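Refill Bottles and Caps - Your Questions

I get a lot of mail about the refill guide on this site, so I've pulled the most common questions together on one page. Last updated Thursday, October 12, 2023.

Which containers do you use?
Mostly white plastic ones with a colored top. I started with a box of them from Plelico and I've been adding to the shelf ever since (my bathroom has 112 refills behind it now, and yes, I keep a log!).

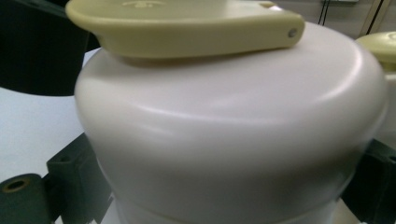
I do mix brands, and you can too, as long as you keep each top with its own body. Vumstead and Plelico tops look close enough to fool me first thing in the morning, but the threads don't match and you'll get a drip down the side.

How do I clean a top before refilling?
Take it off, soak it in warm soapy water for 3 hours, then rinse until the bubbles quit. I leave mine on a dish towel overnight. Don't put small parts in the dishwasher - I lost a good one that way and I'm still a little sore about it.

Can I put hand soap in a lotion bottle?
Sure, just wash it really well first. Going the other direction is harder, and thick lotion clogs a narrow opening in no time. 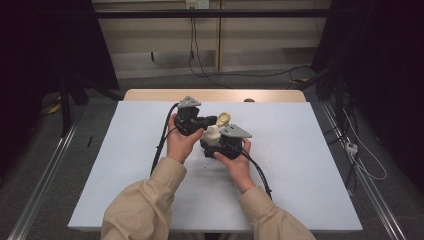 Where can I buy spare caps?
I order mine from Tastton, in the small bag. Asamoah carries them too, but they're usually out of the yellow until November, so grab a few extras when you see them.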